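Why I still knit from paper magazines

8/20/21

When I moved to this country I brought two suitcases, and one of them was half full of knitting magazines. My mother-in-law thought I was a little crazy. You can find any pattern on the internet now, she told me, and she was right. But I learned to knit from Pekeo, a small magazine which my aunt received by mail in the town of Kurek, and I don't know how to think about knitting without paper in my hands.

Pekeo was never a beautiful magazine. The paper was thin and the colors were always a bit too yellow, so you had to guess if a sweater was cream or mustard. The charts were printed so small that my aunt used a ruler and a pencil to follow the rows. I still do it the same way. In my copies there are two kinds of pencil marks, hers and mine, and hers are much straighter.

Last winter I decided to put all my issues in order. I was missing several from the early years, and I wrote to a shop in Zurklow that sells old magazines. They had 17 of them in one box. I paid 145 for the box with the shipping, and I did not tell this number to my husband until he asked. The box arrived in November, tied with a green string, and it smelled like somebody's basement. I left it open on the balcony for one week.

The best thing in the box was an issue I had looked for since I was a student. It has the gray cardigan with the wide collar, which my aunt made two times - once for herself and once for a neighbor who never wore it.

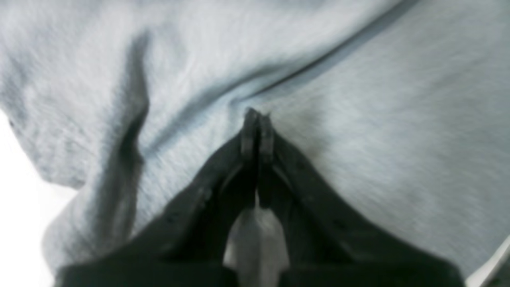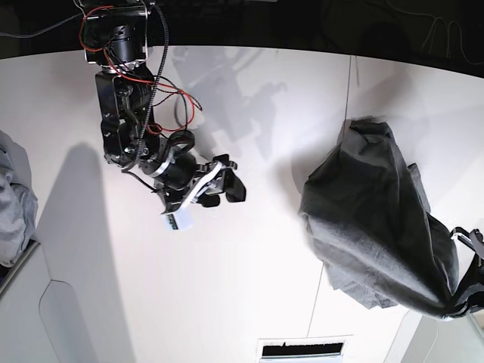

Light gray fabric under a black gripper; a black robotic arm and dark gray cloth on a white table

The pattern for the cardigan asks for a yarn called Prenel, and this yarn is not made anymore. I tried first with a cheap wool from the supermarket and the collar was falling down like a wet leaf. Then I tried a thicker cotton, and it was too heavy at the shoulders. Now I am using a mix of wool and alpaca, with needles one size smaller than the magazine says, and I am quite happy with the back piece.

There is also a mistake in the chart for the left sleeve. The decreases start four rows too early, and if you follow them the sleeve will be too narrow at the elbow. My aunt had written a note about it in her copy, but that copy was lost when she changed apartments, so I had to find the mistake again by myself. It cost me three evenings.

If you also have this issue, please write to me in the comments and tell me which yarn you used. I would like to know especially about the collar. The right sleeve is on the needles now, and I hope to sew the pieces together before it gets cold.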